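Cereal going stale in 3 days, new apartment in Lodport

Posted Wednesday, January 8, 2025 in Kitchen & Pantry

Moved to Lodport from Murnden last fall and I cannot keep cereal crisp here. Same brands as before, same habits. Open a box, fold the bag over, back in the cupboard. 3 days later it bends. Like chewing a receipt.

Things I know so far: cupboard is over the dishwasher (only tall one in the kitchen). Building is old, windows sweat all winter. I live alone so a box lasts me a while, can't just eat faster. Crackers go too but slower. Chips I clip and they seem ok??

Do I need the plastic bins with the snap lids or is that a waste of money. Also is there any saving a box thats already soft, I have two and hate throwing food out. Thanks

duskpantry

Dishwasher. Move it. Every time that thing runs you get steam up the wall and into the cupboard, doesn't matter how good the lid is if you're opening it in there. I had the same setup in a rental and put all the dry stuff on a shelf in the hallway. Looked dumb, worked fine.

For the bag: don't fold, roll. Push the air out first, roll tight all the way down to the cereal, then a real clip. Two clips if it's a wide bag. Those flaps on the cardboard do nothing, they just keep the box shut.
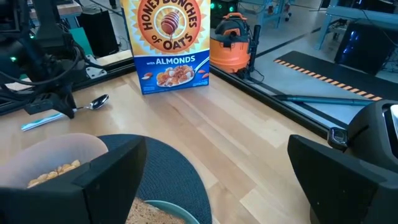 Flakes are the worst for it because they're so thin, clusters hold up longer, puffed rice is hopeless. So if you buy more than one kind open the flaky one first and finish it before starting another. I used to have four going at once, all of them bad.

Bins are ok if the lid has a rubber seal. Get one that fits a whole bag so you can drop the bag in and not pour it. Pouring leaves dust in the bottom and the dust gets stale and smells. I have a Vaker one, lid is stiff but it still seals. Wash it between boxes and let it dry overnight, really dry, or you're back where you started.

tworowsback

Yes you can save it, if it's only soft. Oven at 225 F, one layer on a baking sheet, 5 minutes, shake it, 5 more. Anything with honey or sugar on it check early, it goes from fine to burnt quick. Let it cool ALL the way before it goes back in a bag. It comes out of the oven still kind of soft and crisps up as it sits so don't keep cooking it thinking it didn't work.

If it smells like old paint or crayons thats the oils gone off, specially with nuts in it. Oven won't fix that, toss it.

Get a cheap humidity meter too. Mine said 70 something in the kitchen in February with the windows running wet. Ran the bath fan and cracked a window while cooking and it came down a lot, and the crackers lasted.

oatmilk_16

just put it in the freezer. never goes soft, you dont even have to thaw it

Núñez on Third

Moved everything to the bedroom closet for now, lol. One box is in the oven as I type, other one smelled like crayons so its gone. Freezer is full of soup but will try that when theres room.

duskpantry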